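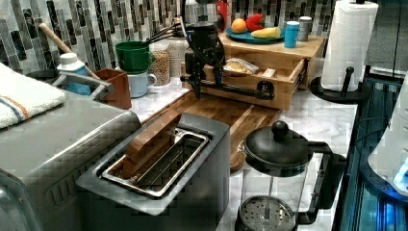

From: Tullio Leone
To: podus-kitchens
Subject: Re: [podus] The worktop at Kellorholm, again

Milagros Lumbao wrote:
> I looked in at Kellorholm in April and came away wanting to ask
> the list something. Why does the breakfast end of that worktop
> need quite so many things on it? I know we all agreed that
> whatever gets used daily may stay out. I did not realise we had
> agreed that everything gets used daily. Where does a person put
> down a plate? And is the bread really in a drawer?

Milagros, yes, the bread is in a drawer. It is a perfectly good place for bread. My grandmother kept hers in a drawer, along with string and a torch, and we all grew up tall enough.

I should say before going further that I read back through the archive first, so as not to repeat old arguments. There are 2,802 messages in it. A shameful number are about bread bins and a fair few of those are by me. I withdraw most of what I said about enamel.

The principle at Kellorholm is that you should be able to make breakfast without opening a cupboard. People come down at six in the morning, in no state to look for a spoon, and they bang every door in turn until they find one. So the spoons stand up in a pot where they can be seen. The dry goods are in jars for the same reason, the bread is by the toaster, and the fruit goes on a plate out in the open, where it can reproach people who are reaching for something else. Last winter we tried putting the lot away and had three weeks of doors.

I do concede the general point. A worktop with everything to hand is a worktop with nowhere to put your hands. That is how the tray came in.

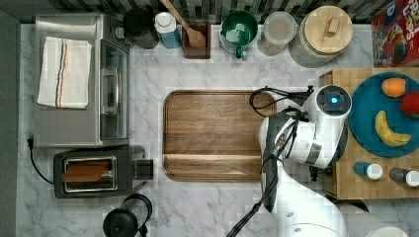 Kellorholm from above, with the tray in the middle and the fruit on the board.

The tray is my contribution and I am prepared to defend it at length. Its job is to keep a piece of the middle free. You would think bare marble could do that without help, but bare marble gets a coffee grinder on it by lunchtime. Put a tray down and people treat it as somebody's. They will walk round it. I have watched a grown man hold a hot pan for the best part of a minute sooner than disturb a tray with nothing on it.

You also ask where a person puts down a plate. On the tray, Milagros. That is what I have been trying to tell everyone.

Now the practical part, as several of you have written to me off-list asking what we do. I would much rather you asked on the list, so the archive can suffer equally. The current arrangement goes like this.

1. The drawer

Bread in its bag, and nothing else that matters. It is a shallow thing, 39 cm across on the outside, and it works well enough if it is kept for one purpose. The trouble is that any drawer at hand height is a wastepaper basket with ambitions. I have had takeaway menus out of it, and a glove. Snacks get in by claiming to be a sort of bread. My rule is that a snack may go in the drawer for as long as it takes to find its proper home, and I am aware that this rule has no teeth.

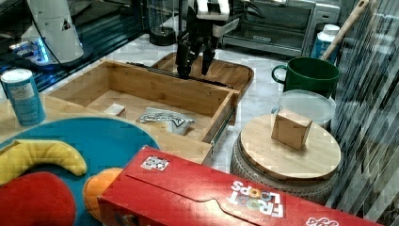

2. The cereal

I have given up on where cereal goes. It is too tall for the shelf we have, so the Froot Loops ends up lying on its side, and a box on its side becomes a shelf, and then there is fruit leaning against it. Randa Sfeir favours decanting. I have nothing against decanting apart from the afternoon it takes, and the last inch that never fits in the jar and has to be kept in the box anyway.

3. The stool

The round woven one with the wooden lid. It was bought from Salameh as a seat, and it has not been sat on in my presence. The lid is flat, so things get put on it. If anybody wants it for the Wekholm kitchen they may have it, provided they collect, and provided they take whatever is on the lid as well.

4. The tray, or possibly the board

This is where Tamer Daher and I have parted company. He holds that anything flat and wooden on a worktop is a chopping board, and that the rim is there to catch the juice. I hold that a rim makes it a tray. We have each been moving it an inch back towards where we think it belongs, and it now sits at an angle that suits neither of us.
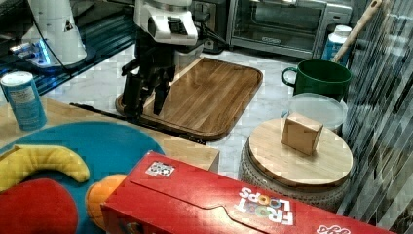
Suha Awwad writes that it doesn't matter what we call it so long as it is oiled, that wood left next to a sink goes grey whatever its name is, and that she would like it off the worktop altogether at night, stood on its long edge to air. She adds that she has told the list this before.

She has. It is in the archive, under "Re: Re: enamel".

So, for the next month: tray stays, oiled, up on its edge at night, back in the middle by six. Nobody is to chop on it. Tamer may chop near it. The drawer gets emptied out whenever one of us remembers, and if the glove is yours, please write to me off-list and we will say no more about it.

Does anyone have a cereal shelf that works? Measurements, please, no links.

Tullio

--
podus-kitchens mailing list
Please trim your quotes. Digest readers get all 100 lines of them.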